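Chapter 7. Small Things in Boxes
Reading time: 3 min

A green box on the bed can hold cotton swabs and toys together. In this chapter we learn to sort such things.

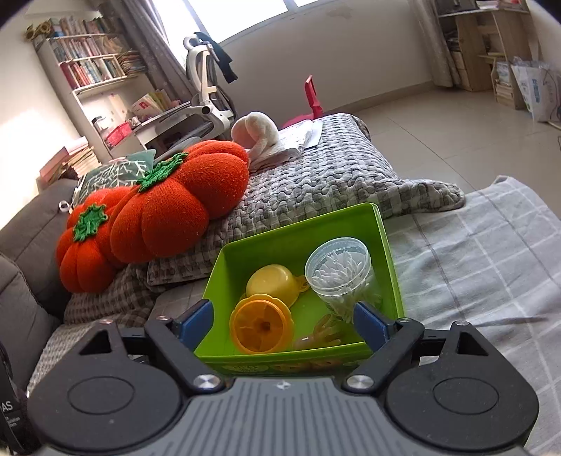

Riet Brouwer objects that swabs belong in the bathroom – never with toys.

We do not decide this yet. First, name each thing and say who uses it.
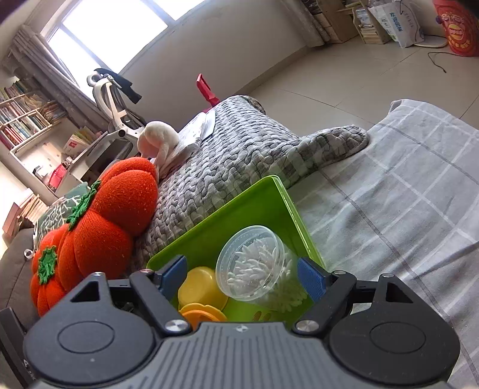

Then choose one group and give it a place. Small toys can wait beside the box.

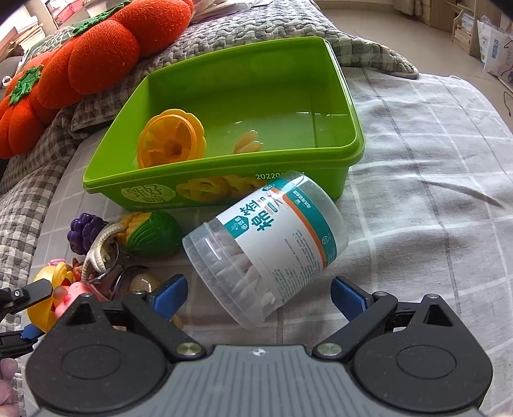
Fig. 7.3 Cotton swabs, green tray and small toys

© Traterbridge | Contact | Back to top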